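Doblar la ropa encima de la cama

Defiendo la cama como la mejor mesa de doblar que existe, ¡y la defiendo con ganas! Es ancha, blanda, está a buena altura y, si encima lleva una sábana con dibujos, alegra la tarea más que cualquier encimera blanca. Una sábana de Hello Kitty en rosa, por ejemplo: ¿quién se pone serio delante de eso? 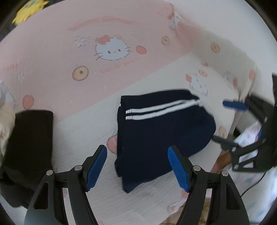

Empiezo siempre por los pantalones de chándal. Pierna sobre pierna, raya con raya (las rayas laterales son una guía estupenda), y luego dos pliegues hasta que queda un paquete que cabe en cualquier cajón. Mi amiga Janaína Lopes los enrolla y jura que así le entran más. Puede ser, pero a mí me gusta verlos planos, apilados, y a las seis de la tarde, con la radio puesta, no cambio ese rato por nada.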